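Kollus pole saw, quick review

Had it since January. Bought it after Ebbe Söderlund quoted me for the two maples out front and I figured I could do the low stuff myself and leave him the top.

Short version: good saw, annoying pole.

Cuts great. Green maple, dead apple, no trouble. Anything up to 4 inches goes through clean if you make the undercut first. Didn't on one limb and it tore a strip of bark halfway down the trunk. My fault.

Blade comes off with one bolt, so sharpening is easy. I do mine on a Haugen file, few strokes a tooth. Dont bother with the little stone in the box.

The pole. 3 sections, twist locks. The locks slip when your gloves are sappy, and fully extended the thing whips around like a fishing rod. I mostly run it on 2 sections and stand on the uphill side. My neighbor Augustina Sulemana has the Vevov and hers has lever clamps, way better. Heavier saw though, her arms give out before mine do.

Scabbard is junk. Cracked at the belt loop the first cold morning. Emailed Cirnlow (where I bought it) on a Thursday, new one showed up the next week, no arguing. Same flimsy plastic so we'll see.

Things I'd want to know before buying:

- no rope hook on the head, so hung-up branches are a pain
- the grip foam soaks up bar oil and stays gross
- replacement blades are in stock, I checked befor I bought

Still had Ebbe do the tops. No pole saw is going to fix that and I'm not going up there.

Four stars. Would be five with clamps.

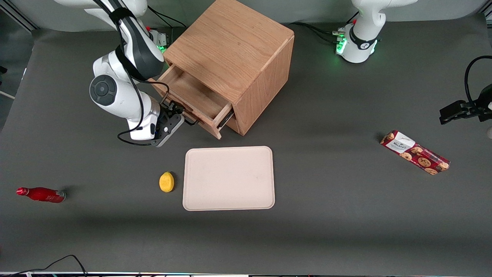
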